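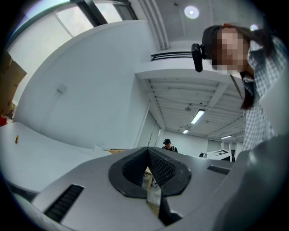
4 min read

3.2 Care of the hand-held gripper between sessions

The gripper used at the Gravness site is a hand-held tool with its own camera, and it is the part of our setup that needs the most attention. A fixed arm stays where it was bolted. A hand-held tool is picked up, put down and turned over many times in one morning, and small faults enter the recordings before the operator can feel them in the hand. In this section we describe how the tool is checked and how the finger pads are replaced. The same procedure is followed at Briltville, where the second tool is kept.

Figure 2. The gripper camera's own view during a check at the work table. The black rubber pads form a V in the lower centre, with a vent grille on each side of the housing. The operator wears the head camera on a strap.

The check is done before the first recording and again after any change of pads. The operator puts on the head strap first, so that both cameras are running when the tool is looked at. Next, the slot between the pads is inspected in the live view of the gripper camera. The textured inner surfaces should meet evenly when the trigger is pressed slowly. If one pad closes earlier than the other, the screws of the pad holder are loosened, the pads are closed on a flat piece of card, and the screws are tightened again. We found this simpler than measuring the gap – the card shows the error at once, and it can be done at any table.

The pads wear on the inner surface. In March we recorded 27 sessions on one pair before the grip on smooth objects became poor, and we now change the pads earlier than this. Both pads are always replaced together. A new pad next to an old one gives a slot which is not straight, and the operator corrects for it by turning the wrist. This correction is then present in the data and is difficult to remove later.

The two vent grilles, one on each slope of the housing, are cleaned with a soft dry brush. Their slats are thin, and compressed air should not be used, as it pushes the dust towards the lens. We learned this at Briltville, where the lens had to be taken out and cleaned by hand.

The lens has a very wide angle, with dark corners, and it takes in much of the room together with the work. Ceiling lights and windows are therefore part of the setup. With the tool pointing upward, a bright window can take over the exposure and the pads lose their detail. For the check we set the exposure on the pads themselves and lock it. Marks on the lens are also easier to find in this position, against a white ceiling, than when the tool points down at the table.

Hair, lanyards and loose sleeves should be kept away from the slot while the trigger is tested. The head strap is adjusted last, once the tool has been put down.

After the check, the result is written in the Rennie log with the name of the tool and the number of the pad pair. The version of the log sheet used in this paper is dated 7/23/24. A tool that fails the check twice on the same day is sent to the workshop in Dikcombe, and its recordings from that day are marked but not deleted. The effect of these marked recordings on training is treated in Section 3.3.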